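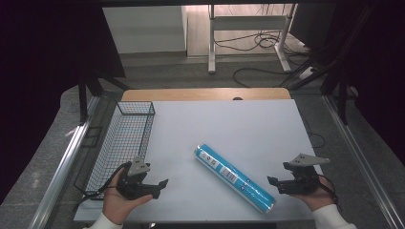
Cable first, then jaws, then everything else. That is the order Paloma Thibodeaux works in when she gets to the teaching bench at Dretance, a little before eight, coffee parked well away from the table. She runs each black cable between two fingers from the gripper back toward the stand, feeling for flat spots and kinks, and she doesn't talk much until she reaches the end.

The bench is where the robots here get their lessons. A person takes a hand-held gripper in each fist and does an ordinary chore with it, picking up a blue-wrapped roll, say, and putting it in a wire basket, and the recorded motion goes off to train the arms in the next building. It's a lovely idea! It also means the grippers have to behave exactly the same way at four in the afternoon as they did at breakfast, and that is Paloma's department.

"People fall in love with the arms," she told me. "I like these. You can fix one in your lap."

And you can, nearly. I watched her take the left-hand unit down to its jaws with a single hex key and a dental pick. The fingers come off with two screws each. She wipes the faces, checks the edges against a spare and holds them up to the window light (there is a lamp for this, she just prefers the window). Jaw faces at Dretance get changed after 50 hours of use, or sooner if whoever is on shift complains about things slipping. Wayne Zacharias complains the most, and she has learned to listen to him.

Then comes the gray mounting plate on top, which was the source of a maddening week last November. The recordings from one gripper had begun to drift. The left hand always seemed to arrive slightly early, closing on air just short of the object. They swapped the cable. They swapped the board it plugged into. Frøydis Dalen, who looks after the recordings, went back through 601 of them before she found the session where it began, and by then Paloma had her thumb on the answer: a plate screw had backed out by less than a turn, just enough for the plate to rock. You could only feel it if you pushed from the side.

So now she pushes from the side, every morning, both units. There's a dab of yellow paint across the screw heads too, under the lip where it doesn't get rubbed off, and if the line breaks she knows somebody has been in there.

The table gets its own round. The aluminum rails are handy for clamping things to, and clamps creep, so she checks the corners with a square and slides the white top back against its stops. It takes her 10 minutes if the rails are clean. Objects go on last. Long, shiny, rolling things are her favorites for a first run of the day, laid at an angle, so the operator has to bring both hands in from opposite sides and really commit. A sloppy jaw shows up right away on a cylinder.

Clifford Charbonneau took the first turn the morning I visited, in white sleeves, elbows tucked. He opened and closed both grippers a few times like a drummer loosening up. Paloma stood behind him and listened. She swears a dry pivot has a sound, a sort of tick on the way open, and she had me put my ear down near the right-hand one until I caught it too. I was thrilled. Out came the grease, a bead the size of a sesame seed, and the tick was gone.

Cable wear is still the problem she'd most like to solve. The cables hang and loop and catch on whatever is on the table, and the strain relief at the gripper end takes all of it. She is trying a softer boot on one unit and leaving the other alone for comparison, with a strip of masking tape on the shelf where she writes down the hours. The softer one was at 38 when I left.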